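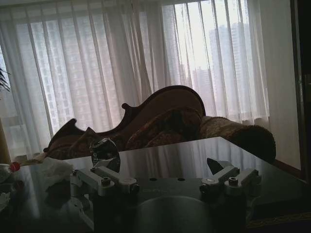
Fig. 1. The gripper over the glossy table, seen from our wrist camera, with the clear object near the left finger.

Project report: why our arm kept squashing things it couldn't see
Caroline Kashindye, Magesa team

So, the short version first: our robot pushed its gripper down into a table, bent a fingertip mount, and gave me the worst Wednesday of the semester. The longer version is the rest of this report, and I learned way more from it than from the part of the project that went fine.

What we were trying to do

Magesa is our table-clearing project. The arm is supposed to look at a table in somebody's living room, pick out the stuff that doesn't belong there, and move it to a tray. All fall we'd been running it in the lab on a matte gray bench, and it was great there! By the beginning of November it could clear mugs, blocks and cardboard boxes without anyone hovering over the stop button. Then we took it into a real apartment, with a big window behind sheer curtains and a table so shiny it's practically a mirror (I still think it's a beautiful table, for the record).

What went wrong

We did 30 pick attempts in the apartment. The first few were boring in a good way. Then I put down a clear object and the depth readings went nuts. Our camera measures distance by projecting a pattern and looking for it in the picture, and on clear stuff a lot of that pattern just goes straight through or bounces off somewhere useless. The polished tabletop did the same kind of thing. It reflected the window in long pale streaks, and our software decided that some of those streaks were holes in the table. Deep ones!

On attempt 14 the planner picked a grasp point that was 39 mm below the real tabletop. The arm did what it was told. I heard a crunch, the motor whined, and I hit the stop, but by then the right fingertip mount was bent and there was a tiny scratch in the finish that I had to own up to. In total 8 of the attempts ended with the arm touching the table when it shouldn't have, and that one was the only one that broke anything.

The part I'm embarrassed about

We had a force limit. It lives in a config file for Vurkell, the motion package we use, and it's supposed to stop the arm as soon as it feels a push it didn't expect. I had turned it way up in the lab because it kept tripping on heavy mugs, and I never turned it back down. I didn't write it in the log either, so when we packed up for the apartment there was nothing to remind me. The depth problem made the arm aim wrong, sure, but the limit is what should have saved us, and I'm the one who loosened it.

What I tried

First I tried closing a second layer of curtain. It helped a little with the streaks and did nothing at all for the clear object. Then I tried averaging several depth pictures together, which mostly gave me a smoother version of the same wrong answer (very pretty, totally useless).

What worked better was not trusting the depth so much in the first place. Before each run the arm now touches the table gently at three spots and works out where the surface is from that. Anything the camera reports below that plane gets thrown out, and the planner can't send the fingertips under it no matter what. I also added a check to Putine, our little logging tool, that refuses to start a run if the force limit is different from the one in the safety sheet. It's annoying. It has already caught me once.

With the touch step in place I repeated the whole set of attempts on the same table and had no table contacts apart from the three planned touches. The clear object is still a mess, though. The arm either misses it or closes on one side and nudges it along. So the table is safe now, but I can't claim we can pick up clear things.

Leftover problems

The touch step is slow, and it assumes the table is flat and stays put. If somebody bumps it halfway through a run, the plane is wrong and we wouldn't know. I'd also like to find the edges of clear objects from the color picture, since the highlights show up pretty strongly there even when the depth is garbage. That's next on my list, right after printing a new fingertip mount and buying furniture polish.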